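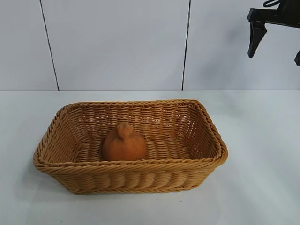 4.2 Do the claims on template listing pages hold up?

Sellers of ready-made website templates make much the same promises. The theme is fast, it is light, it works on every phone, and the buyer can change anything without touching code. Earlier work has mostly taken these statements at face value, or has tested the seller's own demo site, which comes to nearly the same thing. A demo runs on the seller's server, with the seller's pictures already squeezed down and the caching already set up. Few buyers will ever own a site like that.

We therefore installed each template ourselves. From the 400 listings gathered in Section 3 we kept those that used the word "fast" or a close relative of it in the first paragraph and that could be installed on an ordinary shared hosting plan. This left 115 templates. Each was set up twice: once with the sample content supplied by the seller, and once with a plain shop catalogue written by the second author, with product photographs of the sort a small homeware business might upload. No image was resized by hand before uploading, as we doubt that many shop owners do this.

Figure 3. Woven basket on a white tabletop, with an orange gourd-shaped object inside.

The gap between the two set-ups was larger than we had expected, and we had not expected it to be small. With the seller's content most templates loaded quickly enough that a visitor would have no complaint. With our catalogue many of them did not. Part of the blame lies with our photographs, and a seller could fairly say so. Yet these templates are sold to people who will upload photographs just like them, and a listing that promises speed does not usually add that the promise ends when the sample pictures are taken out.

Script compression deserves a separate word. It is offered as a selling point in most of the listings we read, often near the top. In our installations, switching it on made little difference that we could tell apart from the normal variation of the host. In the Moges template it stopped the main menu from opening on a phone, and the help pages advised switching compression off again. We would not build a general rule on one broken menu. Still, it is odd to see a feature advertised on the listing page and warned against in the manual.

Claims about mobile support were harder to judge, because the term has been stretched so far that it is difficult to fail. Every template changed its layout on a narrow screen in some way. Whether the result could be used was another matter. Ellska placed its basket button under a banner that could not be closed. Pruteo shrank the product grid until the names ran into the prices. Both are described by their sellers as fully mobile. Itum, whose listing makes the most modest claims of the four templates we looked at closely, gave us the least trouble, though we would be wary of reading much into that either.

We also looked at buyer reviews, which are often used in the literature as a stand-in for quality. Some 3,000 reviews were attached to the templates in the sample, and Kai-wen Kao and Reet Grīnberga each read the same 300 of them, chosen at random. The two readers agreed on most. The bulk of the praise was for the look of the demo or for quick replies from the support desk. Very little of it mentioned a finished site. Many reviews appear to have been left within days of purchase, when the buyer could hardly have known how the template would behave with real stock in it. Star ratings of this kind tell us that people liked what they saw before they bought it, and we see no good reason to treat them as a measure of anything further.

There are limits to all this. We used one host, and a better one would have flattered every template. The catalogue was written by one person with one kind of shop in mind, so a restaurant or a law firm might fare differently. Several sellers released updates after our tests in January, and we did not go back to repeat them. One reader of an early draft, Yolanda Montoya, argued that we were holding cheap products to an expensive standard. We have some sympathy with this, but the standard was taken from the listings themselves.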